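Olside bin picking comparison: README

Maintainers: Kerubo Ndung'u (rig, collection), Erick Rweyemamu (controller, scoring)
Status: first release, March

Contents

This package holds the logs and overhead images from a side-by-side trial of two finger sets on the same arm. The sets go by their shop names, Astside and Vover. Astside is the clear finger set. Vover is the older opaque set and serves as the baseline. The arm, controller gains and approach planner were held constant across both.

Directory layout

runs/astside — 181 pick attempts
runs/vover — 134 pick attempts
calib/ — camera intrinsics, bin corner points, wrist offset per finger set
scripts/ — replay and scoring
labels.csv — one row per attempt

The counts differ because the Vover session was stopped early for a worn finger pad. Do not compare raw totals. The scoring script reports rates only.

Task

The arm moves objects between two gray metal bins clamped together. Each attempt is one approach, one close and one lift. An attempt scores as a success if the object is still held 50 mm above the bin rim. Regrasps are logged as new attempts with the same object_id.

The object pool has 13 items, mostly toys and small household things, of which a handful are in the bin at any time. The hairbrush was kept in the pool on purpose. Its bristles deflect under the fingers, and the width reading at close is not a reliable sign of a grasp.

Fields in labels.csv

attempt_id: integer, unique within a finger set
object_id: see objects.txt
finger_set: astside or vover
close_width_mm: reported by the gripper, not measured
outcome: held, slipped, missed, collision
wall_contact: 1 if the wrist torque limit tripped near a bin wall

Known problems

The bin metal is reflective. Bright objects near the rear wall produce a second, blurred patch of color on it, and the Were segmenter sometimes proposes a grasp there. Those attempts are labeled missed and have not been removed.

Depth is unreliable on the Astside fingers. Mask them with the wrist pose — color thresholds will not work.

Replay

Run scripts/replay.py with a finger set and an attempt_id. Controller logs are needed for torque plots; without them the script draws the wrist path only. Send label corrections to Erick, with the attempt_id in the subject line.

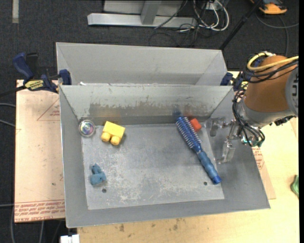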